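Trudach sorting set: data card

June
By Vega Collado, with corrections from Ezequiel Gallardo

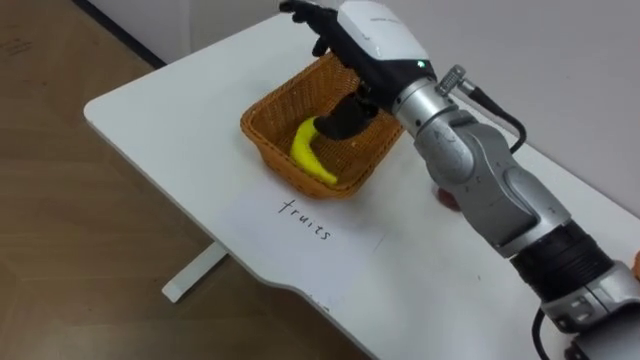

The robot hand at the basket, banana inside, "fruits" sheet in front.

The Larkitz student robotics club put this set together over one semester. It holds 146 recordings of a robot arm moving items into and out of a wicker basket, with a person driving the arm remotely. Our faculty adviser wanted it called a benchmark. I have asked that it not be called a benchmark, and this card tries to say why.

What is in it

Each recording has head camera video, joint positions for the arm and hand, and one line of text with the instruction the driver was given. There are 10 different instructions. Six of them differ only in which item is named, so think of it as four or five tasks if you are planning anything around variety.

Six club members drove. Ezequiel did 70 of the recordings himself, almost half the set, and his style is easy to spot: he comes in from the right and low, and he pauses before closing the fingers. A policy trained on everything will probably learn Ezequiel. There is a driver column in index.csv so you can split by person, and I wish more people would.

About the label

The word "fruits" is handwritten on a sheet of paper next to the basket. At our open house, several visitors came away believing that the robot reads it. It does not. Nothing in our code looks at text. The paper was put down so that drivers would stop mixing up which container was which, and it stayed. If your model takes in images and text together, it may well use the paper as a hint, and you should test with it covered before claiming anything about understanding categories. We tried that once with a small model from the Trestance course and the results moved, though with so few trials I would not put a number on it.

Success labels

The success column was filled in by whoever was driving. Ezequiel objects to this sentence but agrees it is accurate. An item that ended up leaning on the rim counts as a success for some drivers and a failure for others. I rewatched part of the set and disagreed with enough of the labels that I would treat the column as a rough guide. Relabeling is on the list for next semester.

Known problems

- The hand often covers the item right at the grasp. The head camera is the only view we recorded, so for those moments you have joint positions and not much else.
- Same table and same room throughout. Lighting changes a little between sessions and we did not log it.
- The second arm is frequently out of view. Its joint values are recorded anyway and are mostly idle. Drop them unless you have a reason.
- Timestamps in the Ibarra folder lag the video. fix_offset.py shifts them by a constant, which is a guess that looked right by eye.
- There are no force readings. Please stop asking if we have them.

What I would use it for

Checking that a loader works. Class assignments. A first try at imitation learning where you expect it to fail and want to look at how. I would not report a success rate from it next to anybody else's, and the club poster that does so was printed before this card was written.

Splits

train.txt and test.txt are random by recording. That makes the test score look better than it should, as the same driver and same setup appear in both. test_by_driver.txt is harder and I trust it more.

Changes and complaints go in the issue tracker. Put the recording number in the title.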